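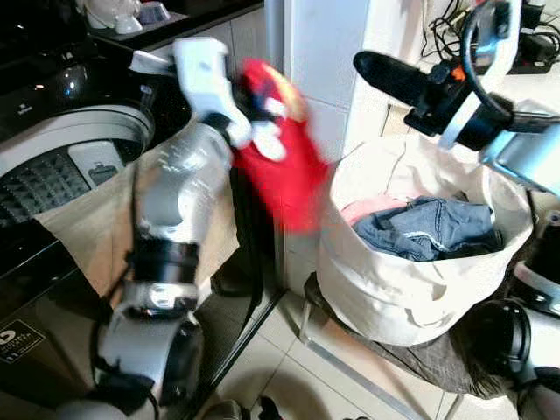

Red garment at the rim of the basket, washer to the left.

Most of the laundry trouble in our kitchen comes down to the top-loader being next to everything else. There is a counter with dishes on it at one end, and the only floor space left over has to serve for sorting, loading and unloading. I moved the basket three times this spring before settling on an arrangement, and I am writing it down mostly so that I stop moving it.

The basket is a soft fabric cylinder, a Melar, bought at Begović after the rigid one cracked along the handle. A fabric basket on the floor has two problems. It slumps when half full, and the bottom of it picks up whatever the floor has on it. Putting it on a chair fixes the second and helps with the first. The seat height also puts the rim close to the level of the machine, so clothes travel sideways and I don't bend for each piece. I measured the lift before and after: 600 mm from the floor previously, 25 mm now, taken from the basket rim to the lid opening.

Sorting happens at the basket. Reds and dark denim share it until wash day. The red garment has a dark blue stripe and a yellow patch, and it bled the first two times through the machine. It now goes in alone or with the jeans, cold, on the short program.

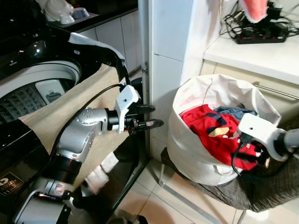
A beige cloth over the front edge of the washer takes care of drips and of zippers. Zippers were the bigger concern. The front panel is glossy and shows every scratch, and there are already two near the bottom from a belt buckle. Any cloth will do if it is heavy enough to stay put. A thin one slides into the drum and gets washed with the load, as I have established more than once.

The lint filter on the drum wall gets emptied after every second load. The manual suggests a longer interval, but we have a wool blanket and a cat. When the filter is packed, lint settles on the dark items first, and the denim has to be done again. Mirsad Dumitrescu wrote to me in October asking whether a finer mesh would help. I tried a Nirnance insert for a month. It caught more and clogged sooner -- I went back to the original.

Detergent is Javico powder, 300 g a week for the two of us at the current rate. I dissolve it in a jug of warm water before it goes in. On cold programs the dry powder left white marks along the seams.

Remaining item: the chair. Its legs are thin and they creep on the tile a little with each load. I have ordered rubber feet and will measure the movement again once they are on.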